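Noststead Rugby League Club
Wanted: Fixtures and Season Secretary (part-time, paid, after a fashion)

The Kukham and District League has decided that its clubs don't play enough rugby. It arrived at this view in a heated room, in comfortable chairs, and from April the season will be four rounds longer. The pre-season friendlies, which were the only matches some of us ever won, have been cut to one.

We have been told this is good for player welfare. We have asked how. We will pass on the answer when there is one.

In the meantime somebody has to fit the extra rounds into a calendar that was already full, on a pitch we share with two junior sides, a cricket square and a travelling fair. For the past six seasons that somebody was Mirta Painemal, who has now moved to the coast and changed her phone number. We are looking for her replacement.

What you would be doing

Drawing up the fixture list for our first team, reserves and women's side, and then drawing it up again when Vanuteo say they can't make it. Vanuteo always say they can't make it. They have a long drive and a short minibus.

Booking referees, and being polite to them afterwards.

Keeping the player register up to date, including the rest weeks that the league now requires after any head knock. This part is serious. If a player is down to rest, he rests, and you will have the full backing of our head coach, Jarrah Te Moana, even when it's the derby and the player is Jarrah's own nephew.

Sending results to the league by eight in the evening on match day. The fine for lateness is £20. Last season we paid it often enough to be thanked by name at the annual dinner. 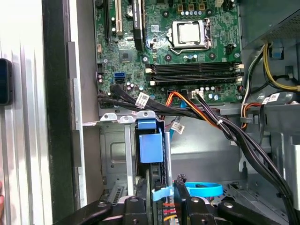

Going to league meetings, of which there will be one a month. Tea is provided. You will be our voice on the matter of the longer season, which means putting your hand up, being told the vote has already happened, and asking for that to be written down. Kane Rutherford, our chairman, did this for years and says it gets easier once you stop expecting anything.

Who we're after

You should be able to read a spreadsheet and tell when it is lying. Some idea of how rugby league works would be a help, though our last two chairmen managed without. You'll need a thick skin, a telephone voice and a reasonable memory for grudges, as three of the clubs in our division won't play each other on a bank holiday and none of them will say why.

A driving licence would be handy. Experience of other sports is welcome, and we'll only mention it now and then if it was union.

We would be very glad to hear from former players whose knees have given up but who still like to be cold at weekends. We'd be just as glad to hear from people who have never touched a ball. The women's side have asked me to add that they would like somebody who answers their messages. That seems fair.

What you get

A yearly payment of £1000, in two halves, plus petrol at the club rate. Free entry to all home games, which you'd have to be at anyway. A club coat, size large. One hot meal per match day from the Guillot Stand kitchen, where the pie is good and the curry is a matter of opinion.

The hours are meant to be eight a week. In March they will be more. When the fair turns up early they will be a great deal more, and we'll say sorry and buy you a drink.

How to apply

Write to Carleen Waaka, club manager, at the clubhouse, or hand a letter in over the bar on any training night. One side of paper is plenty. Tell us who you are, what you've organised before, and how you would find room for four more rounds without moving the junior cup final. We don't have the answer to that last one ourselves, so please show your working.

Letters should reach us by 12th January. We'll talk to people in the clubhouse the week after, with Carleen, Jarrah and our reserves captain Tanko Bashir, who looks stern in interviews but is mostly thinking about his lunch.

If you have questions first, ring the club on extension 853 and let it ring. The phone is at the far end of the corridor and Carleen will be walking.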